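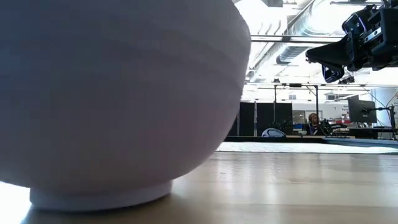 *Text by Zdeňka Baláž, for the Parkdale shop page*

# Kinnunen serving bowl, large, white

We have carried the Kinnunen bowls since the shop opened in Parkdale, and the large one is the piece that people ask about most. It is stoneware, thrown on the wheel and glazed in matte white. The wall has soft ridges going around the belly, and they stay from the potter's fingers. Under the belly the bowl becomes narrower and stands on a foot ring, which is a brighter white than the rest.

Every bowl is a little different. If you order two, please do not expect a matching pair. The white can lean to grey or to a faint lavender, depending on the light in your kitchen, and in my own kitchen it changes colour between breakfast and supper.

## Details

| | |
|---|---|
| Material | Stoneware |
| Width at the widest point | 335 mm |
| Height | 167 mm |
| Finish | Matte white glaze, inside and outside |
| Dishwasher | Yes, lower rack |
| Microwave | Yes, if it fits in yours |
| Oven | No |
| Made by | Kinnunen studio, potter Baiba Eglītis |

## What it is good for

The large size was made for salad at a table of eight. It also holds a full batch of bread dough for two loaves, and the dough has space to rise. I use mine for this more than for salad. The heavy wall keeps the warmth well – on a cold morning I rinse it first with hot water, dry it, and then put the dough in.

Other uses we heard from customers: potatoes for a big family dinner, popcorn, apples on the counter from September until they are finished. One customer, Solange Cordier, keeps her knitting in it and wrote us that the glaze does not catch the wool. I did not try this.

It is less good for whipping cream or for any work with an electric mixer. The beaters leave grey metal marks on a matte glaze. They come off, but it takes patience.

## Weight and storage

It is a heavy bowl. Please think about where you will keep it before you order. A high shelf is not a good idea, and most upper cupboards are not deep enough for 335 mm. Measure from the back wall to the inside of the door, not to the edge of the shelf. I made this mistake with the first one and it lived on top of the fridge for a winter.

You can nest the medium bowl inside the large one. Put a cloth or a piece of felt between them. We include one round of felt with every large bowl.

## Care

Wash it by hand or in the machine. Let it cool before you put cold water on it. The foot ring is sanded smooth at the studio, but on a soft wooden table it can still scratch when you pull the bowl across, so lift it.

For grey marks from cutlery, make a paste of baking soda and a little water, rub with a soft cloth in small circles and rinse well. Do not use steel wool. Turmeric and beet juice will not stain if you rinse the bowl the same evening. If you leave curry in it overnight, there may be a yellow shadow, and the same paste helps with this also.

A small chip on the rim does not make the bowl unsafe for fruit or bread, but please stop using it for wet food.

## Sizes and related pieces

- **Small**, for cereal or soup, sold in sets of four
- **Medium**, 18 cm high and narrower than the large, with a steeper wall
- **Large**, the bowl on this page
- **Grilham salad servers**, maple, oiled, sold separately
- **Valtura linen cover**, fits the medium and the large, with a drawstring

The medium is a bit taller than the large, and this surprises people. It nests because it is narrow, and it stands up above the rim.

## Ordering

The studio fires the large bowl in small batches, and there are 50 in the spring batch. When they are gone, the next ones come in May. You can ask Ruxandra Moldovan at the counter to put your name on the list, or send us a message through the contact form. We do not take a deposit.

Shipping is by ground inside Canada. The bowl travels in two boxes, one inside the other, with paper between them. Please keep both boxes until you have looked at the bowl in good light. If it arrives broken, send us one photo of the bowl and one of the outer box within two weeks, and we will replace it or return your money, whichever you prefer.

Pickup in Parkdale is free, from 10 in the morning. Bring a strong bag or come with the car – our paper bags do not hold this one.

Seconds are sometimes on the bottom shelf by the door. They have small pinholes or an uneven glaze, and we do not ship them.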